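Flirkora felt storage bins – small, medium and tall

We've had the Flirkora bins on the shelf since August and I'm still finding new places to put them. They're pressed wool felt, thick enough to stand up by themselves when empty, with a folded collar at the top and a double row of stitching along each seam. Elin Wogan cuts and sews the whole range in her Stetbridge workshop, and the colours this season are gorgeous: moss, oatmeal, a deep plum, and a charcoal that hides every bit of lint you can throw at it!

The medium is my favourite. It holds a full jumper's worth of yarn with the needles laid across the top, and it squashes flat when you want it out of the way. The tall one is made for rolled paper, wrapping and fabric lengths (I keep umbrellas in mine by the front door, and it looks terrific).
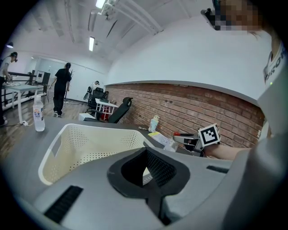
Felt behaves differently from rigid storage, so have a think about what's going in before you choose a size. It gives at the sides and moulds itself to whatever you pack, and it won't scratch a timber shelf or rattle when you pull it down. A perforated plastic basket like the cream one on the grey table, with its rows of little round holes and a cut-out handle, is still what I'd grab for pegs or bath toys – anything that needs to drain. For wool, scarves, magazines and chargers, I'd go felt every time.

Sizes and care

Small, item 1347: fits a standard cube shelf, two side by side.
Medium, item 2930: the all-rounder, with leather pull tab.
Tall: 230 mm across the base, no tab.

Spot clean with cool water and a drop of wool wash, then dry in the shade. Please don't tumble dry!

Comments

Afshin Tabrizi: Bought the plum in medium. Richer colour than on my screen, very happy with it.

Skyrme: Will the moss be back in tall?

Elin Wogan: Yes, next batch! I'm waiting on the felt.

This site uses cookies to remember your basket and preferences. Accept / Manage settings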